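The case for buying a robot kit by its service terms

Institutions that purchase two-arm tabletop kits tend to compare them on reach, payload and price. These are reasonable measures, and the sales literature supplies them in good order. In the view of this office, they are also the measures least likely to determine whether a kit is still in use two years after delivery.

The Trundano kit, sold by Nelunix at a list price of $2,989, is a useful case. It is offered to colleges and training centers as a complete station for teaching handling tasks with ordinary store goods. Our department has used it for seven months, under the supervision of Kaan Işık, and our assessment is favorable with reservations.

The arms themselves are adequate. Students learn the controls within a few sessions, and the exercises in the printed guide are well chosen. They ask for work with both arms at once, and that is where a student begins to understand timing. Bags, bottles and boxed goods make better teaching material than foam blocks. They differ in shape and stiffness, and they can be replaced at any grocery store.

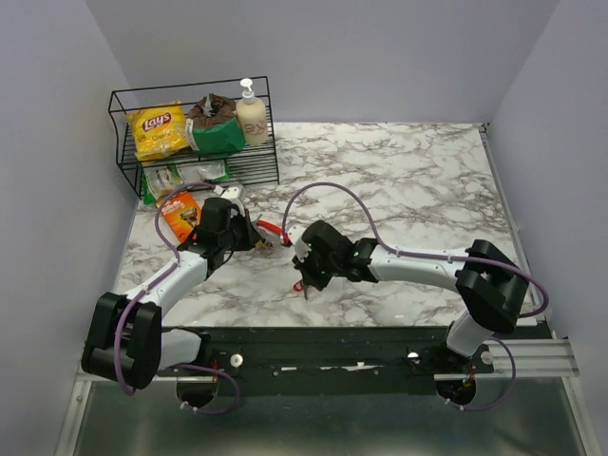 *Two-arm handling exercise with a small red item, with packaged goods on and near the wire rack.*

Our reservations concern everything that surrounds the arms. The standard warranty covers motors and joints but excludes cables and gripper fingers, the parts that students wear out first. A replacement cable set took four weeks to reach us. During that time the station could be used for demonstration only, and two course sections had to be rescheduled. Nelunix answered our letters politely - and at length - but did not offer a loan unit.

Dulmont, a competing supplier, charges more for a similar kit and includes spare cables in the box. Quiambao leases its equipment and sends a technician each term. We have not tested either product at length and do not recommend one over the other. Both offers, however, treat upkeep as part of the sale, and buyers should expect the same of Nelunix.

We would therefore urge purchasing offices to request three documents before signing: a parts list with prices, a written delivery time for each part, and the full text of the warranty. A supplier that cannot produce them should be asked when it will be able to do so. Our own renewal request to Nelunix, sent in June, asks that cables and gripper fingers be added to the coverage. We intend to keep the station in either case, but a second unit will depend on the reply.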